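Chapter 4
Writing on Whiteboards and Other Smooth Surfaces

In this chapter you will learn:
why ink behaves differently on paper and on a hard, smooth surface
how to plan the space on a board before you write
how to choose letter sizes for readers at different distances
how to store and clean shared boards

4.1 Paper and board

Most of us learn to write on paper. Paper is made of fibres, and the ink soaks a little way into them. The surface also drags on the tip of the pen, and that drag helps the hand to keep a steady pace. A whiteboard has a hard coating with very little drag. The ink sits on top of it, the pen slides easily, and letters tend to grow wider towards the end of a line.

Dry-wipe ink contains a release agent, a substance that stops the colour from bonding with the coating. Permanent ink has none. If permanent ink gets onto a board by mistake, write over it with a dry-wipe pen and wipe both away while the new ink is fresh.

A board can hang on a wall, stand on an easel or lie flat. When it lies flat, the writer looks down at it and the forearm has to stay clear of fresh ink. Left-handed writers often find a flat board easier, as it can be turned to suit the arm. 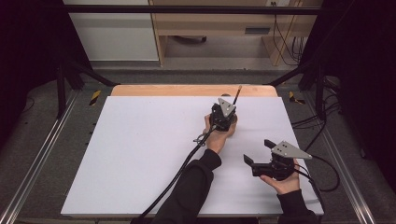
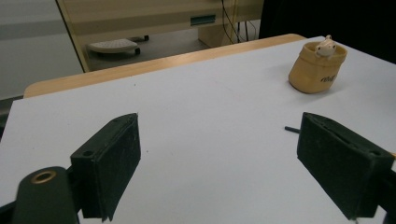
Figure 4.1 Smooth white surfaces at table height. First picture: a white board laid on a table, with a thin pen held above it. Second picture: a white tabletop seen from low down.

4.2 Planning the space

Beginners usually start in the top left corner and run out of room. Before writing, decide how many lines you need and leave an empty margin on every side. Ruth Kershaw, in her notes for new teachers at Sitamton, advises dividing the board into 2 parts: a narrow column for headings and a wide one for everything else. The headings stay up for the whole lesson. The wide column is wiped as often as necessary.

Keep upright strokes at 90 degrees to the line of writing. Slanted letters are quick to write but harder to read from the back of a room.

Activity 4A
Work with a partner. Write the same sentence of 13 words on paper and on a board, without ruling any lines. Measure the height of the first letter and the last letter in each. Which surface gave the more even result? Swap places and repeat.

Key words: coating, drag, margin, release agent

4.3 Letter size and distance

The size of a letter matters less than its size as the reader sees it. A word that is clear from the front row may be lost at the back, so the first thing to measure is the distance from the board to the furthest seat.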